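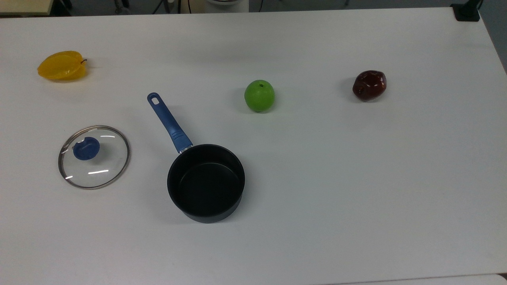
Natalie Horrocks runs the collection room at Cinow, where people steer a pair of robot arms through kitchen chores so that a model can learn from the recordings. Most of her day goes into the minute before the arms move. She has a table to set, and she sets it differently every time. One layout has a saucepan and its glass lid side by side on the white top, with a star fruit and two other pieces of fruit spread well apart. The task that goes with it is simple to say: put the fruit in the pan, then put the lid on.

"People think the hard part is the driving," Horrocks says. "You can teach someone to drive the arms in an afternoon. Getting them to stop setting the table the same way takes a month."

The set she is working on is called Penrose. It held 3,623 recordings when she closed it for review in July, and 3,483 of them were kept. The other 140 were thrown out, mostly for dull reasons. A recording was started late, or an operator paused to ask a question and the arms hung there while the clock ran. Dropped fruit is not a reason to throw anything out, as long as the operator picks it up again.

"I want the drops," she says. "If every example is clean, the model has never seen what to do when a lime rolls. Then it rolls in front of a customer."

Horrocks came to the job from a hotel kitchen in Stirnport, where she did prep for six years. She says the kitchen work helps with the pacing and not much else. Cooks are quick and do two things at once. For Penrose the operators have to do one thing, finish it, and let go fully before starting the next.

Each operator records 15 attempts and then takes a break away from the table. Between attempts everything is moved. The pan handle has to point somewhere new, and the lid can go on any side of the pan. Horrocks used to leave this to the operators, and she found that right-handed people kept turning the handle toward their right hand. Now a small program called Pumisus gives them a rough layout on a screen and they follow it.

Balakrishnan Lobo trains the models on what her room produces. He sits two floors up and says he can tell from the results when something has gone stale downstairs.

"We had a version that was very good with the lid as long as the lid was on the left," Lobo says. "Put it on the right and the arm reached left anyway and closed on air. That was our data. The model did what we showed it."

The lid is still the weakest step. Glass is difficult for the cameras, which pick up the table through it and the glare of the lights on top of it. Lobo says the model seems to rely on the knob and the metal rim. He has asked for more examples with the lights changed, and Horrocks has started recording with 3 lighting setups in place of one.

She also wants more odd shapes. A round fruit can be grabbed from nearly anywhere, she says, but a star fruit has ridges, and operators disagree on how to take hold of it. Some go across the middle and some go for an end. She keeps both kinds.

Lobo would prefer that she pick one. "It learns faster if everybody does it the same way," he says.

Horrocks has heard this before. "It learns one way faster," she says. They have agreed to train on both versions of the set and compare them once the next batch is reviewed.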